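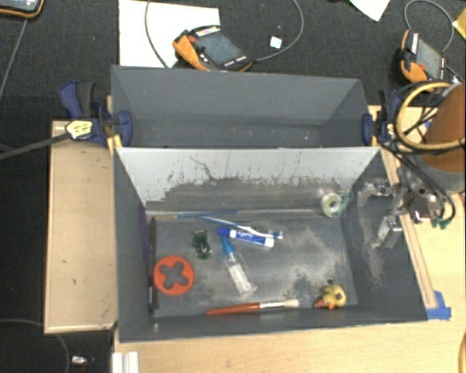

4.2 Equipment planning and what the budget left out

The cell was costed in March, before any of us had run a full shift on it. Line items at that point were the arm, the gripper, the controller and a mounting base. Bins, clamps, tape, spare cabling and the objects themselves went under one heading, "sundries", with no breakdown. This section goes through what that heading ended up holding, and what we would ask for if the request was written again.

Bins first. Two-bin transfer, object goes from one bin to the other, so the bins have to stay put and stay the same distance from the base. The original plan called for a machined fixture plate from Tornton. Quote came back at $1,385, lead time longer than the whole pilot. We went with bar clamps on the table. Cheap, quick to fit, easy to move when the layout changed. Cost we did not plan for: re-measuring the bin position at the start of each session, 12 minutes on average over the pilot. Labor was charged to a different account, so the plate looked expensive and the clamps looked free. They weren't.

Wear. Bins were budgeted as permanent. The inner walls get scraped where the fingers come down close to them (Figure 4, front bin, rear wall) and the floor picks up pale abrasion patches. Whether this matters depends on the vision side. Schwaiger's view is that the marks change the background enough that bins should be treated as a consumable and swapped on a schedule. Krūmiņa disagrees, a worn bin is what a customer site will have anyway. We did not settle this. For budgeting purposes we now list bins as consumable, quantity to be confirmed.

Figure 4. Two-bin cell during a mixed-object run. Gripper over the right wall of the front bin, rear bin held by clamps at both sides.

Objects. The set has 42 items, bought from ordinary shops. Paintbrushes in two widths, toothbrush, toothpaste tube, tape roll with dispenser, a small circuit board, a rubber duck and so on. Mixed on purpose: thin things lying close to the back edge, soft tubes, clear plastic. Unit cost is nothing. Replacement is the issue, as a product bought one month may come in a different shape or color the next, and then results before and after are not strictly comparible. Recommendation is to buy the full set in duplicate at the outset and store the second set sealed. We did this for the brushes only, which was luck more than planning.

Cables and dress. Not in the original request at all. The hose and cable bundle at the wrist moves with every approach and needs slack, and slack is what catches on things. Yatsenko priced a proper dress pack from Mockus after the pilot; it came to about a tenth of the arm price, well above what was left in sundries. Should be quoted together with the arm. Same for spare connectors.

Pendants. One per controller, supplied with it, so no direct cost. Space is a cost though. Pendants and their leads need somewhere to live and the floor plan drawn up for the Orville building had no shelf, hook or cart for them. Add a holder per pendant, small money, and put it in the request where somebody will see it.

Gripper. A two-finger gripper was chosen over suction on purchase price alone. Section 5 deals with performance. For planning the point is narrower: the wrist bracket was a separate order and held up installation by 2 weeks, becuase the supplier's package did not list it. Todorova now asks every vendor for a drawing of the complete stack from flange to fingertip prior to signing anything.

Revised template. Swai has rewritten the request form used for the Nakdale cell. Sundries is gone. In its place: fixturing, consumables, object set (primary and duplicate), cable dress, storage, set-up labor. Set-up labor is entered in hours even when another account pays. First draft of the Nakdale request using this form was higher than ours on paper, with the same arm and the same controller. Final figures not available at time of writing, see Section 7 for the

comparison with leased equipment.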